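Forum index > Manipulation > Data and Demonstrations
Topic: Kinesthetic vs. teleop for shelf pick and place, multi-finger hand
Status: open

petek_drives
We are setting up a restocking task: cylindrical containers, table to shelf and shelf to table, humanoid with two multi-finger hands. The previous person on this project recorded everything by hand guiding, arm in gravity compensation, operator holding the forearm. I have 84 of those demonstrations and the policy trained on them reaches well and grasps badly. Before I record more I need to decide whether to stay with hand guiding or move to remote control with gloves. Opinions from people who have done both, please. Not interested in simulation for this one.

Ergate
Remote control. With hand guiding the operator's arms and torso are in the head camera view for the whole recording. At run time they are not there. If your policy takes the head image as input, you have trained it on a picture it will never see again.

Second problem: you can guide a wrist by hand. You cannot guide several finger joints and a wrist at the same time with two hands. Check how the finger commands were recorded in your 84. I would bet on a button press that closes everything to a preset.

petek_drives
Checked. One button, open and close, fixed ramp. That explains the grasps.

cluvlow
Disagree with throwing out hand guiding. The arm paths are usually cleaner. The operator feels contact directly, so the can does not get rammed into the shelf lip. With gloves and no force feedback, new operators push until something slips. We kept hand guiding for the approach and placing paths and replayed them with the operator out of view to record the images. You get the clean path and the correct camera input.

Ergate
Replay works if the object is in exactly the same position both times. On a flat table with tape marks, fine. On a shelf where cans lean on each other, the second run is a different situation. The can shifts a little, the replay closes beside it, and you have recorded a miss labeled as a good grasp.

cluvlow
Then you discard it. We discarded 2 in 40 on an upright can. I agree it would be worse with cans lying down.

nkos
Nataša Kos here, I run the collection side on a similar task. A few things from our setup notes, in no special order.

Latency matters less than people think for the reach and more than people think for the release. Operators let go late, then pull the hand back while the fingers are still opening, and the can goes over. We added a rule: after release, hold the wrist still until the fingers are fully open, then retract.

Do not start every episode from the same home pose. Move the wrist start position between episodes. Also vary what the other hand is doing, within reason. If the left hand is always parked in one spot, the policy will treat that as a condition.

Reset the objects by hand and do it badly. Operators like to line cans up. A lined-up shelf gives you a policy that only works on a lined-up shelf. Upright, leaning, lying down, boxes mixed in.

Steel tables: glare moves with the head pitch. Either fix the head pitch per episode or collect at several. We do the second.

porard_b
How many episodes before the grasp was worth anything? We are being asked for 1000 and I think whoever wrote that number got it from a slide.

nkos
Depends on how much you vary the layout. I would not quote a number without that. Train at intervals and plot it. If the curve is flat, change the layout before adding more of the same.

cluvlow
Question on the gloves. How do you handle thumb mapping? Ours drifts and the operator corrects for it without noticing, so the recorded thumb is always a few degrees further in than it needs to be.

nkos
Recalibrate at every operator change and again after a break. Flat hand, fist, thumb to each fingertip. It takes less time than cleaning up the data. Record the glove values as well as the commanded joint values, so you can remap later if the calibration was off.

Ergate
Seconding the raw glove values. Also log the commanded and the measured joint positions separately. With a can in the hand the two differ, and the difference is the closest thing you have to grip force if there are no tactile sensors.

petek_drives
Going with remote control for the hands, then. Still undecided on the arm paths. Can someone post what the head view looks like for this kind of task? I want to compare how much of the hand is in view at the table and at the shelf. Ours loses the fingers at the table edge.

nkos
Head camera, table and shelf:

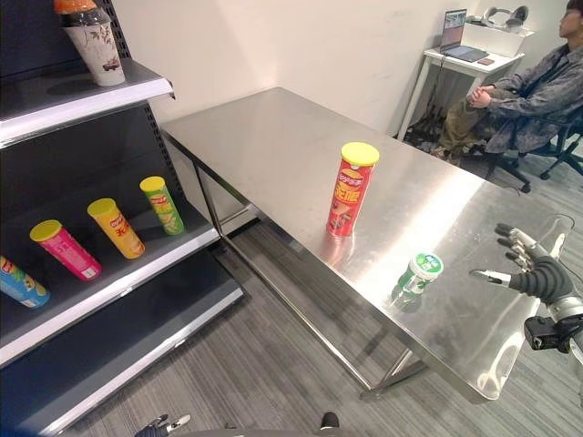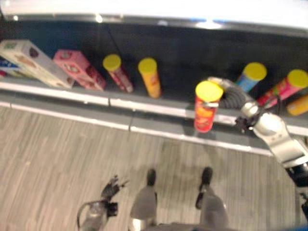
First: right hand at the table edge, fingers toward the small green-and-white container. Second: red can held in front of the shelf lip, gripped near the lid.

petek_drives
Useful, thanks. More of the hand in view than we get. I will pitch the head down and move the table before touching anything else.

cluvlow
In the second one the base of the can is lower than the top of the lip. If that is a place, the path needs to come up before it goes in. That is the segment I would still guide by hand.

Ergate
Or put a lift waypoint in the operator instructions. Same result, one recording method.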